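Keep the counter open
11/01/2018

So the front counter at Skudby police station is going, and we're all supposed to be fine with it because there's a form on the website. I've filled in that form. It took me most of an evening, it logged me out twice, and at the end it asked me to rate my experience (I did, and I wasn't kind).

The argument for closing is footfall. Last year 1,686 people came through the door, and we're told that's too few to pay for the staff. Too few! For a town our size I thought it sounded like rather a lot.
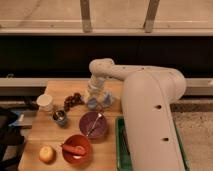 Most of what gets reported at a counter is small stuff, and I think that's exactly why the people in charge don't rate it. A bike, a purse, a shed door kicked in on Mulligan Road. Some of it is hardly worth a line on a claim form. Take a bunch of dark beads like the ones on the left of the gripper there: if somebody pinched a string like that from your hallway you might feel daft ringing the police, but you might well mention it to a person at a desk on your way to the shops. And then the person at the desk says, funny, you're the third this week.
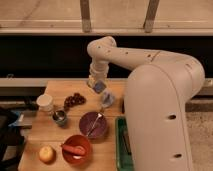 You don't get that from a drop-down menu. My neighbour Kathleen Dunne had her back window forced before Christmas and the form wanted her to choose between "burglary" and "criminal damage" before it would let her go any further. She didn't know which it was. Nothing was taken as far as she could tell, so she shut the laptop and left it, and as far as the figures are concerned it never happened.

I do wonder how many more there are like her. Online reports from Skudby came to 229 last year, which the force calls encouraging. I'd want to know how many were started and abandoned before I called it anything.

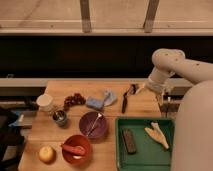 Then there's the bus. If you really must see an officer, you can go to Prelasside, and I've heard this said with a straight face by people who own cars. The last bus back leaves before most of us have finished work. Try telling a frightened lad of 17 that he can report being mugged so long as he's home by teatime. 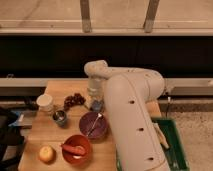 What I'd do instead

Share the building. The old Pedeo shop is sitting empty next to the library, and a desk there for 5 hours a day would do me nicely. The petition has 1,180 names on it already and it's at the post office until the end of January. Bring your own pen, the one on the string has run out.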